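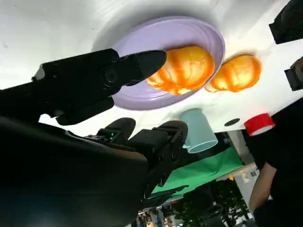 Home > Gorkwood Baking School > About Us

Courses Calendar Fees Visit Contact

About Gorkwood Baking School

Gorkwood teaches bread baking to adults who want to do it at home or for a living. We opened in January with one evening class and now run day, evening and weekend courses through most of the year.

The school was started by Magdolna Szilágyi and Iulian Ciobanu, who had worked the same night shift at a wholesale bakery. Magdolna teaches the beginner course. Iulian teaches rye and sourdough and looks after the ovens. Halima Mohamedi joined later to teach flatbreads and runs the office on weekdays.

Classes are kept to 8 students. Everyone works at their own place on the bench, mixes their own dough and takes home what they bake. The beginner course runs for seven weeks and covers rolls, pan loaves, a plain white hearth loaf and a basic whole wheat. Students who finish it can go on to the longer Rainer course, which deals with scheduling, costing and baking in volume.

We buy most of our flour from a mill nearby and sell it to students at the price we pay. Aprons and tools are provided. Please bring a container for your starter if you are taking sourdough.

Our kitchen uses wheat, milk, eggs, sesame and nuts every day, so we can't offer a gluten-free class – we do keep a list of schools that teach one.

The office is open three mornings a week. Messages left at other times are answered on the next office day.

Last updated: Saturday, August 31, 2024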